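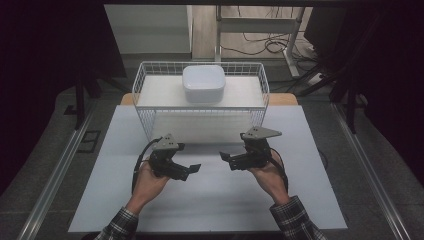

Slide 3: white wire basket, lidded tub on top

- say hello, thank Lanying for the slot
- storage talk so start with the basket. Wire sides = you can see in, no rummaging
- flat top is a shelf too!! poeple forget. Tub goes there, lid on
- Womitz office: 10 baskets, one per shelf, labels on the front
- ask room, who has a drawer they cant shut? wait for hands
- skip cost bit if past 31 mins
- then Tuulikki, labels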